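Resident Services > Kitchen Care > Dishes and Glassware

Storing Glazed Plates on Edge
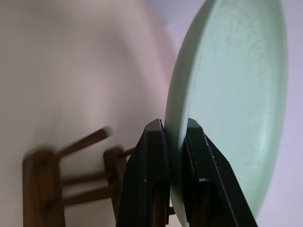
Dillska Housing Office
Household Guidance Editor, Resident Services

Plates with a thick rounded rim, such as the pale green one shown, may be stored upright in a rack or flat in a stack. The office recommends upright storage wherever the cabinet allows it. A plate standing on edge can be taken out without lifting the others, and its glazed face does not rub against the foot of the plate above.

Hold each plate by the rim and lower it straight into its slot. Plates must be fully dry before the cabinet door is closed. Racks in the Brornus kitchens hold 10 dinner plates; bowls and serving dishes belong on the shelf below.

Where plates are stacked flat, place a sheet of paper towel or thin felt between them. Do not use newspaper, as the ink may mark a light glaze.

Gray lines on a pale plate are often metal left by cutlery. Apply a paste of baking soda and water with a soft cloth, rub gently and rinse. Steel wool and scouring powder should not be used on any glazed surface.

Run a fingertip lightly along the rim from time to time. A plate with a rough spot or a crack should be withdrawn from use.

Guidance revised July 8, 2026.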